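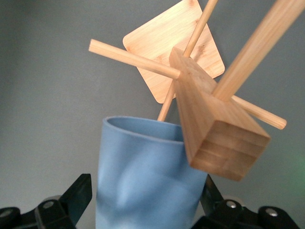
Drutent has returned its second handling cell to service after a rebuild of the two-finger gripper and a new setup routine for the wrist camera. The cell had been stopped for five days when one finger began to close late and the angled plates no longer met square. Both finger housings were removed, cleaned and refitted with new screws, and the plates were shimmed to bring them back in line. Setup is now checked against soft and awkward parts as well as the steel gauge block. One of the check views has a light blue, dented cup between the two black fingers, with thin round dowels, a square board and a thick laminated block above it, the lower end of one dowel inside the rim. The dented side makes a poor reference edge, so the routine takes its position from the finger plates.

The controller from Kiser keeps its existing program. Only the closing force table was rewritten, in four steps, with the lowest step reserved for flexible containers. The camera stores 3072 frames before the oldest are overwritten, enough for almost a full shift at the present rate.

Maintenance will inspect the finger screws every 1000 cycles – previously they were checked only when a fault was logged. The same work is planned for the cell at the Leder site. No date has been set.

© Drutent 2023 | Contact | Privacy | Back to top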